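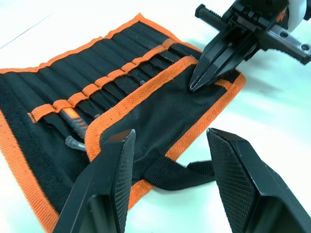

Saturday, tool roll task, bimanual

Carried on with the black and orange roll on the near table. Jin-sol Kang teleoperated, I logged. Target is still 300 demos for the Bokbridge set before we retrain.

Changed the labelling. Each episode is now split into 3 phases (open, tool, close) and the policy gets the phase as an extra input. The old single-label version kept mixing up opening and closing, as the arm poses look much the same in both.
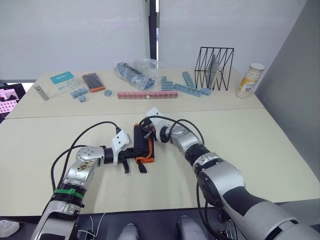
Wrist views are weighted up for the tool phase only. The black handles on black fabric are hard to pick out from the head camera, even with the colour gain raised. Dong-geon Gil wants the far table cleared. I'd sooner leave the blocks and the rack where they are and see whether the policy learns to ignore them.

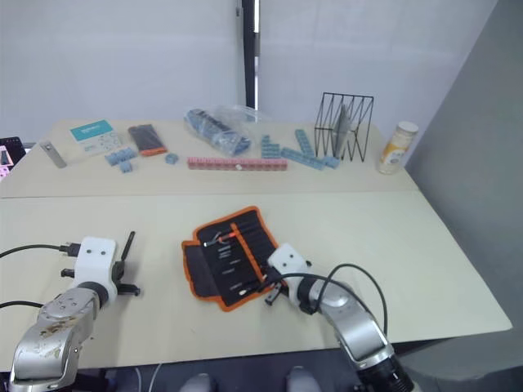
Roll open on the near table, right gripper at its edge.

To do: re-export the 2 episodes with bad timestamps, check the strap labels, ask Dong-geon about the finger pads.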